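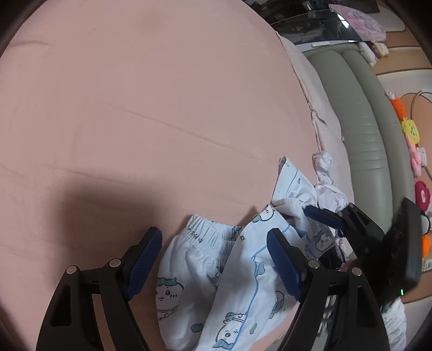
ピンクの布に残った斜めのしわ

くらし > 洗濯・アイロン > しわ・たたみじわ

布の折りじわ、アイロンなしで何とかなりませんか

投稿:Plelura 2020年11月

はじめまして。いつも読むばかりで、投稿するのは初めてです。
引っ越しのときに段ボールの底に入れたまま忘れていたピンクの布を、先日やっと出したんです。ソファにかけたり、来客用の布団の上に広げたりしていた大きめの一枚なのですが、たたんだ線がまあ見事に残っていて……。一度洗って干してみたんですが、長いしわが一本、どうしても取れません。

で、うちのアイロンは9月に壊れてしまって、まだ買い替えていません。年末にセールがあるはずなので、できればそこまで粘りたい(けち!)。霧吹きとドライヤーでいけるという話を母から聞いたのですが、やったことのある方いますか? 布の素材はタグを切ってしまったので不明です。つるっとした手ざわりで、たぶん綿だけではないと思います。

あと、ついでで申し訳ないのですが、今後しまうときのたたみ方もあれば教えてください。収納は押し入れの上の段、幅があまりないです。

Mazza さん

霧吹き+ドライヤー、私はよくやりますよ! ただ長いしわだとけっこう腕が疲れます(笑)
やり方ですが、まず平らなところにバスタオルを敷いて、その上に布を広げます。しわの線に沿って霧吹きをして、しっとりするくらいまで湿らせたら、手のひらで線と直角の方向にそっと引っぱりながら温風を当てます。ドライヤーは近づけすぎないでくださいね、化繊が入っていると変なテカリが出ることがあるので。私は一度それで黒いスカートをだめにしました。最後に冷風に切り替えて、冷めるまで動かさないのがコツです。ここで動かすとまたゆるいしわがつきます。

一回で消えなければ、翌日もう一回。私は古いカーテンの折り線を2日がかりで取りました。途中で飽きて夕飯を作りに行ったりしましたけど、まあ何とかなりました。

お風呂のあとの浴室に一晩つるしておくのも楽です。うちは物干し竿が細いので、竿の跡が新しくついてしまって泣きましたが……。バスタオルを竿に巻いてからかけるといいです。

Hendrik Verbruggen さん

日本語が変だったらすみません。日本に住んで長いですが、書くのは今も苦手です。
買ったほうが早いと思います。私はRiltemskaという小さい衣類スチーマーを使っています。タンクが小さくて、大きい布だと途中で水を足さなければいけません。でも布をドアにかけたままできるので、台はいりません。駅前のリサイクル店で600円でした。箱なし、説明書なしです。新品の値段は知りません。

素材がわからないなら、最初に裏の端の目立たないところで試してください。私は試さないでシャツの襟を縮ませました。

たたみ方は、私はたたみません。ラップの芯より太い、紙の筒に巻きます。カーテン屋さんで「捨てる筒はありますか」と聞いたらくれました。押し入れの幅が足りないときは、布を縦に一回だけ折ってから巻きます。折り線は一本つきますが、タオルを一枚はさんでおくとだいぶ柔らかくなります。

とくめい さん

もう一回洗って、脱水を短くして干せばいいのでは。うちは1分で止めてます。水の重みで伸びます。床は濡れます。

Plelura(投稿者)

みなさん早速ありがとうございます! 今夜は浴室につるしてみて、だめなら週末にドライヤーをやってみます。竿にタオル、忘れないようにします。紙の筒は思いつきませんでした、近所に手芸店があるので聞いてみますね。脱水1分は、床にぞうきんを敷く覚悟ができたら挑戦します。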